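Home Organization, Unit 5: The Mixed Bin
Handout for the Fevstead evening section

Every household has a mixed bin. It starts as the place where a ball goes for one night, and by February it has its own climate. Last week we did drawers, which at least have the decency to close. Open bins put their sins on top.

Start with the cloths. A cloth laid over a pile is the oldest trick in tidying, and it fools only the person who laid it. Lift it off, fold it, and put it somewhere that is meant for cloths.
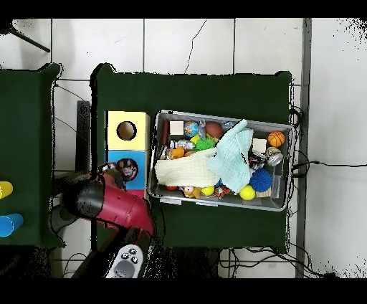 Next come the balls. Students always want to sort these by color, and the result looks lovely until somebody wants to play tennis. Sort by use: sports balls, squeezing balls, and the stringy or spiky kind that collects lint and has no known use at all. The Jolska reading (pages 239 to 241) argues for one box per type. I would settle for one box.

Cans and packages go last. Food and drink don't belong with toys, however long they have lived there. Check each one, then send it to the kitchen or the trash. "I'll deal with it later" is how it got in.

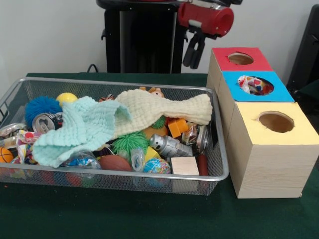

Fig. 2. Mesh basket of mixed items, cloths lying on top.

For next time: empty one bin at home, make your piles on a table, and write up what you kept. One page. Please don't buy a new basket first. That is Unit 6, and it has its own problems.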